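4.2 Setting up the shared table

Your Kirnura arm takes over the fetching and straightening, and that leaves people free for the parts of the day they like! Set aside 15 minutes and do this together with whoever uses the table most.

1. Switch the arm to Teach mode.
2. Place each item where your team wants it to live. Paper, books and pencils can all stay on the tabletop.
3. Save the layout in Closley – up to 40 items per layout.
4. Ask each person to try the Pause button once. Everyone gets to stop the arm, new hires included.

Note: Jobs change a little after this step. Whoever used to tidy up now edits the layout instead, and most teams start swapping ideas within days.

CAUTION: Keep hands off the table while the arm is moving. Tall items such as candlesticks must be marked Do Not Lift. Error 771 means an item has no mark.

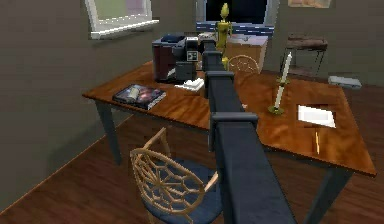

WORKING SIDE BY SIDE

5. Leave chairs where people use them and run Learn Seats – the arm plans its reach with them in mind.
6. Press Start.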